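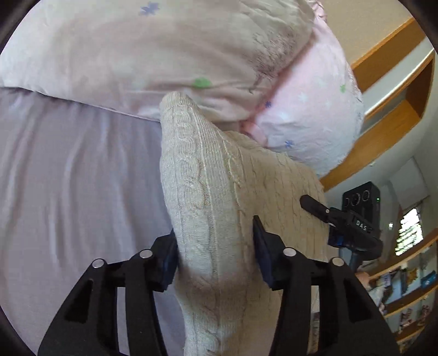

Pillowcases pill within a few months, sheets from the same wash do not

Posted in Laundry and Fabric Care
memlow_flats

I have two sets of bedding in rotation. The sheets are a plain weave cotton and have stayed smooth for three years. The pillowcases were bought separately and are sold as "brushed cotton, easy care." After one winter they are covered in small balls of fiber, mostly in the middle where the head goes. The print also looks faded in the same area.

Everything goes through the same cycle: front loader, 60 C, 1200 rpm spin, powder detergent, then the dryer on the cotton setting until the sensor stops it. I do not use softener. Water here in Memlow is hard.

Things I have tried so far:

Washing at 40 C instead of 60 C. No difference that I could see after a month.
Washing the cases inside out. Possibly a bit better.
A battery fabric shaver. It removes the balls, but they are back in two or three weeks, and I have put one small hole near a seam.

What I would like to know is whether this is caused by the wash, the dryer or the fabric itself, and what to look for on the label when I replace them. Thread count seems to be the only number printed on most packs. The store in Olvera has a 200 and a 500 from the same brand and the 500 costs more than twice as much. Is the higher number less likely to pill?

Replies (3)

grisura_textiles
Former mill lab technician

Mostly the fabric, with the dryer making it worse.

Pilling has two stages. First, loose fiber ends work their way out of the yarn and form fuzz. Then rubbing tangles the fuzz into balls. Whether the balls stay on depends on how strong the fibers are. Pure cotton fibers are fairly weak, so many of the balls break off and end up in the lint filter. Polyester is much stronger and holds on to them. A cotton and polyester blend therefore often looks worse than either fiber alone: the cotton supplies fuzz and the polyester anchors it.

"Easy care" on a label often means a blend or a resin finish. Check the sewn-in label, as the front of the pack can be vague. If it gives any percentage of polyester, you have most of your explanation.

Brushing is the other part. A brushed fabric has been run over wire rollers to pull fiber ends out of the yarn on purpose. It feels warm and soft because the first stage of pilling has already been done at the factory. Your sheets are a plain unbrushed weave, so they start with far fewer loose ends. I would not expect the two to wear alike in the same machine.

The position of the wear fits as well. A pillowcase gets hours of rubbing from hair and skin in one small area. Some of the fading may be surface fuzz scattering light over the print, in which case the color comes back slightly after shaving. If it does not, the dye itself has been lost. Pigment prints sit on the surface and rub off along with the fibers. Reactive prints are bonded into the cotton and last longer. You can sometimes tell them apart by feel, a pigment print being a little stiffer than the cloth next to it.

On thread count: no, I would not use it to predict pilling. It is the number of threads per square inch, both directions added together. Some sellers count each ply of a multi-ply yarn separately, so a 500 may be a cloth of 250 two-ply yarns. Very fine yarns can also be made with low twist to keep them soft, and low twist lets fiber ends out more easily. A decent 200 percale can outlast a poor 500 sateen.

What matters more, in the order I would check:

Fiber length. Long staple or extra long staple cotton has fewer ends per length of yarn.
Combed yarn. Combing removes the short fibers before spinning. "Carded" means this was not done.
Weave. Percale is one over, one under, and holds its yarns firmly. Sateen has longer floats on the face, which catch and fuzz sooner.
Finish. Avoid brushed, peached or flannel if pilling bothers you.

Some cotton is also treated with cellulase enzyme at the mill to remove surface fuzz. This is sometimes called biopolishing. It works well but is not often mentioned on retail packs.

For the cases you have now:

Turn them inside out and button or zip them closed.
Wash them without towels, jeans or anything with a zipper.
Fill the drum properly but do not pack it. Both a very small load and a jammed one increase rubbing.
Use the shorter cycle. Time in the drum matters more than the difference between 40 and 60 C.
Take them out of the dryer slightly damp and hang them for the last part. Once cotton is fully dry it gets brittle at the surface, and the last 20 minutes of tumbling do a lot of damage. Sensor dryers tend to run past that point on a mixed load.

Hold the cloth flat and tight on a table when you use the shaver, and keep away from seams. Every pass removes some fiber from the yarn, so twice a year is plenty.

wolholm_k

use liquid detergent. powder doesnt dissolve right in hard water and the grit scratches the fabric. had the same with my duvet cover and it stopped when i switched. also vinegar in the rinse

tubandspindle

The first reply covers the fabric side. A correction on the detergent point: undissolved powder can leave residue and make cloth feel harsh, but a complete powder has water softener built in and is usually the better choice in a hard water area. Liquids generally contain little or none. Dose for hard water using the table on the box. Underdosing is common, and the result is mineral build-up that makes cotton stiff and more prone to wear.

Check the ingredient list for cellulase. Some powders and liquids include it, often sold as color care. It trims loose cotton fuzz in the wash at 30 to 40 C. It has no effect on polyester, so on a blend the result will be limited. It also needs several washes to show, and your month at 40 C would only have been a test of this if the detergent had the enzyme in it.

I would leave the vinegar out. A small amount does little harm to cotton, but repeated use is not good for some rubber seals and hoses.

memlow_flats

Label says 52% cotton, 48% polyester. That settles it. I will keep these for the spare room and get the 200 percale, provided the pack says combed. My powder does not list cellulase.

grisura_textiles

Wash the new ones once before use and expect extra lint in the filter for the first two or three loads. That is loose fiber left from manufacture and it drops off quickly.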